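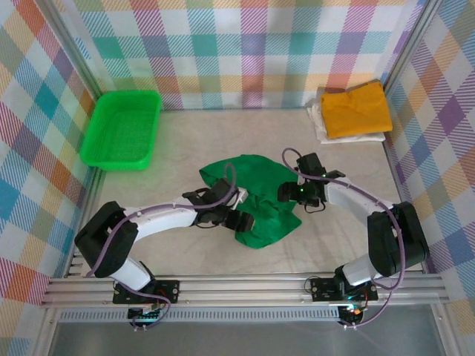 # The folding gospel, and why I've lapsed

I own 28 tea towels. I know this because a storage book told me to tip them all out on the bed one Sunday and look at them until I felt something. I felt like putting them back.

The book belongs to a school of thought that has colonised the linen cupboard over the past few years. Its followers hold that cloth should be folded in thirds, then thirds again, until it stands on its edge like a slice of toast in a rack. They hold that a cupboard is a kind of portrait. They also tend, by the second chapter, to be selling you a basket.

I've now spent a good part of the summer trying three of these systems in my own house, which has one narrow cupboard, a laundry the size of a shower and a household that wipes up spills with whatever is closest. I went in doubtful. I've come out doubtful with neater shelves, for the moment.

## The upright fold

The Jetitby method is the strictest of the three. You get a cardboard template and a booklet, and every flat cloth in the house is folded around the template so that all the edges match. For the first hour it's soothing. The pile of folded things grows on one side, the crumpled heap shrinks on the other, and you start to see why people film themselves doing it.

Then you meet a cloth that isn't square. Most of mine aren't. Cotton that has been through a few years of hot washes pulls out of shape along one side, so when you bring the corners together one of them sticks up like a dog's ear. The booklet says to "ease" the fabric. I eased it. The corner came back up as soon as I let go.

Thin cloths won't stand on edge at all unless they're packed in tightly, and once they're packed in tightly you can't take one out without dragging its neighbours along. I lasted 5 days before someone pulled out the middle one to dry a dog.

## The colour system

Osness, which sells through homewares shops and a very glossy catalogue, would rather you sorted by colour. Green for the kitchen bench, white for glasses, orange or yellow for the table, and so on through the house. A plastic basket in the matching shade catches the dirty ones.

There is some sense in this. A cloth that has been under the sink shouldn't end up polishing a wine glass, and a colour is easier to remember than a label. My complaint is with the arithmetic. To do it properly you need enough of each colour to get through a week, so a method that promises you'll own less begins with a shopping list. The catalogue runs to 613 items. I counted a single page on mending.

The baskets, I'll admit, are good. Open sides let the air through, and a smooth rim doesn't snag a loose thread. A lidded hamper looks tidier but anything damp in it is sour by morning. If you take one thing from the colour people, take the basket, in whatever colour the hardware store has on special.

## The flat stack

The third method comes from a slim paperback called *The Prornow Shelf*, and it's hardly a method. Fold in half, fold in half again, put it on the pile. Biggest at the bottom. If an edge pokes out, leave it.

I wanted to dislike this one too, as it costs the price of a book to be told what your grandmother did. But it was the only system that survived contact with other people. Anyone can do it while talking. A stack of two or three cloths doesn't slump, and if the bottom one is a bit wrinkled the weight on top does some of the ironing for you. Past eight or so the whole lot leans, so I make a second pile.

The book's other advice is to fold on a table at hip height and never on the bed. That's sound. A bed gives under your hands, and a hard surface lets you smooth a cloth flat from the middle outwards before you make the first fold - which is where most of the lumps come from. Clear the surface first, keep the basket at one end and the finished stack at the other, and work on one piece at a time.

## What the cupboard looks like now

The Þorgeirsson linen press I was shown as the natural home for all this folding costs $796 and has slatted shelves, soft-close doors and a drawer for lavender. It's lovely. It would also block the hallway. My own cupboard has a door that sticks and a shelf I painted in February and put things back on too soon, so the bottom cloth in each pile has a faint white stripe.

I've kept the flat stacks and the basket. The Jetitby template is under a wobbly leg of the laundry bench. The odd-shaped cloths have gone to the garage for the bikes, and I'm down to 28 tea towels, as it seems I counted the garage ones separately.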